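Ivine cell, kitchen island station
July 8, 2024

Gripper maintenance and re-zero, both arms. Continued from the jaw play problem noted in April.

Left gripper first. Play at the fingertip was 2 mm with the jaws commanded closed at low force, too much for the sponge and bottle tasks. Pulled the finger, found the lower mounting screw backed out and the dowel fretted. New dowel from the Cusetti kit, screw cleaned, medium threadlocker, torqued to the value on the card inside the cabinet door. Upper screw was still tight but I redid it anyway. No play by hand afterwards.

Right gripper had no measurable play. Wiped the fingers, checked the pads for glazing, left them on. They have one more rotation in them, maybe less if we keep running the metal bowl.

Ran homing on both. Left came up clean on the first attempt. Right threw the encoder mismatch again, cleared on a power cycle, came up clean. This is the same code as in April and I still don't have a cause. Connector at the wrist was reseated then and has not been touched since. Next time it appears I want the log saved before anyone cycles power. I forgot.

Base position next. The tape on the carpet is getting faded and parts of the older sets are still down, so there is more than one candidate mark by the counter leg. The X-like cluster near the front of the base is the one I used for the sink pose. Drove in from the room side, stopped short, nudged forward on the pendant. Both wrists level, grippers forward and slightly inward, left jaws open for the reach check.

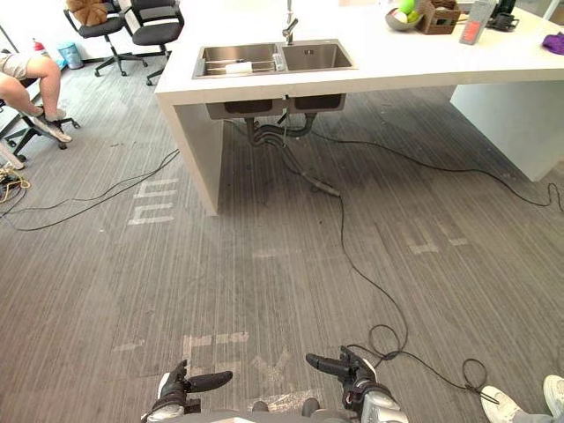
Tamara Tkachuk: I would not trust the tape for anything finer than a coarse approach. Carpet tiles creep when the base turns in place, and when they creep the tape goes with them. Before you blame the arm for an offset at the basin, touch off on the counter edge. If the error is the same on both arms it's the base. Also, the approach script on the Lulier controller still has the old standoff in it unless Roksolana changed it.

Checked. Roksolana Didenko had not changed it. Standoff in the script was 17 cm, measured stop position wanted 14. Edited the parameter, saved under a new revision, left the old one in the folder with the suffix "prev".

Did the touch-off as suggested, front edge of the countertop, one point per arm, then a second point farther along for yaw. Error had the same sign and nearly the same size left and right, so base and not arm. Corrected in the station frame. Arm calibration files were not touched.

Reach check at the left basin after the correction: left gripper gets over the drain rack with the elbow clear of the faucet. Right gripper can get to the rack too but the wrist passes close to the divider between the basins, and I would keep it on the small basin side for now. Low speed only, no contact moves tried.

Cables. Floor runs around this station need attention before the base is driven on a schedule. The long one out from under the sink and the one looping near the right gripper are both where a wheel could reach them on a reverse turn. I want them routed along the counter side and covered. Demchenko quoted low-profile cover strip, two lengths, but the sample was stiff and lifted at the ends on carpet — ask for the softer grade. Until then, no autonomous reverse at this station. Manual only, with a spotter on the cable side.

Repeatability after all of the above: 4 approaches from the parked position, touch-off on the edge each time. Spread was inside the limit for pick tasks but the last approach was the worst, which fits with Tamara's point about the tiles. Not enough runs to say more.

Open items:
- right wrist encoder code, save log on next occurrence
- lift the old tape sets, re-mark the sink pose after the tiles are fixed down
- cable cover, softer grade
- order spare dowels, the Cusetti kit is down to the last one
- rotate right finger pads at next service

Left the cell powered down at the cabinet, e-stop in, revision note taped to the pendant.

Last updated by R. Didenko: standoff change merged, "prev" file kept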